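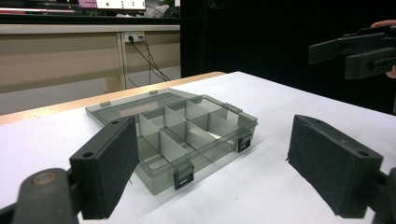 小物部品の仕切りケース 写真ギャラリー

Plundside作業室の部品棚を8月に整理した。対象はねじ、座金、端子、ばね、Oリングなど、袋や空き瓶に分散していた小物部品である。収納には透明または半透明の樹脂製仕切りケースを使用し、品目ごとに区画を割り当てた。管理表の名称はGoner、登録品目は383。購入先は大半がUnnithan、一部がStosportである。ケースの形式は統一していない。手持ちのものを先に使い、不足分だけを買い足した。

写真は作業順に並べてある。品目番号はGonerの旧版によるもので、現行の番号とは一部異なる。

ケースと仕切り

01 スモークグレー透明の仕切りケース
本体は半透明のグレー、ふたも同系色の薄い透明材。留め具は黒のスナップ式。ふたを開けた状態で、内部は薄い仕切り板により小さな長方形の区画に分かれている。

02 仕切り板の差し込み溝
別形式のケース。板は上から差し込む。溝の奥まで入っていないと座金の薄いものが下をくぐるため、差し込み後に指で押して確認する。

03 仕切り板の反り
保管中に反った板を平らな台に置いて比較。すき間が目視できるものは予備に回し、小径部品の区画には使わない。

04 ふたの内面
閉じたときに仕切りの上端と接するかどうかを見る。すき間の大きいケースは縦置き禁止とし、ふたに「平」の表示を付けた。

05 留め具の掛かり
開閉を繰り返して緩くなった留め具。部品を満載して持ち上げる用途には不適。軽量のOリング用に転用した。

分類

06 分類前のねじ
十字穴付きなべ小ねじと皿小ねじが混在。ミリねじとインチねじの混入もあり、目視では分けられなかった。

07 ねじゲージによる確認
ピッチを当てて判別。M4と8番のインチねじは外径が近く、最も時間を要した組み合わせである。

08 長さの仕分け
皿小ねじは頭部を含む全長、なべ小ねじは首下で測る。両者を同じケースに入れる場合は区画を離した。

09 平座金とばね座金
同じ呼び径でも別区画とする。ばね座金は絡むので、入れる量は区画の深さの半分まで。

10 圧着端子
絶縁被覆の色だけで分けると、メーカーの違うものが混ざる。適用電線範囲を優先し、色は補助とした。

11 Oリング
材質の不明なものは廃棄。ニトリルゴムとシリコーンゴムは別ケースに収め、線径、内径の順に配列した。

12 圧縮ばね
ノギスで外径と線径を測定し、自由長を記入。ばね定数は測定していない。

表示

13 ラベルの仕様
白地に黒文字。ケース短辺の外側に貼付する。上段に品名、下段に呼び寸法。材質は略号で記し、ステンレス鋼はSUS、亜鉛めっき品はZnとした。

14 区画表
ふたの裏に入れる紙片。区画の並びをそのまま罫線で描き、各欄に寸法を書く。鉛筆書き。内容の入れ替えが多いためインクは使わない。

15 旧ラベルの除去
糊が残った場合は中性洗剤とぬるま湯。溶剤は透明樹脂に細かなひびを生じることがあり、このケースには使用しない。

棚への収納

16 棚板の間隔
ケースの高さに指の入る余裕を加えて設定。上段に端子とOリング、下段にねじ類。重いものを下に置く原則による。

17 最下段
M6以上のボルトとナット。1ケースの総重量は5 kgを上限とし、超えた分は金属製の引き出しに移した。

18 予備在庫
開封していない袋はケースに入れず、別の箱で保管する。最も多い品目はM3×8のなべ小ねじで、在庫3,000本。区画内の補充は日曜の午前に行う。

19 棚の側面
Gonerの印刷版を吊り下げてある。棚番、ケース番号、区画番号の順に引く。

20 空きケース
部品を入れずに残したもの。新しい品目はまずここに入れ、使用頻度がわかってから正規の位置に移す。

補足

作業室の湿度は60%を超えると除湿機を運転する。鋼製のばね座金には過去に点さびが出たため、小袋の乾燥剤を同じ区画に入れた。交換時期は袋に鉛筆で記入している。

Stosportから購入したケースは仕切り板の厚さがほかと異なり、溝に入らない。板の流用はできないので、予備板は購入先別に保管すること。Unnithanのケースについては旧型と現行型で互換がある。

写真19の印刷版は撮影後に差し替え済み。写真07の組み合わせは現在、棚を分けて収納している。

関連ページ：Goner 区画表の書式／Plundside作業室 工具掛けの寸法図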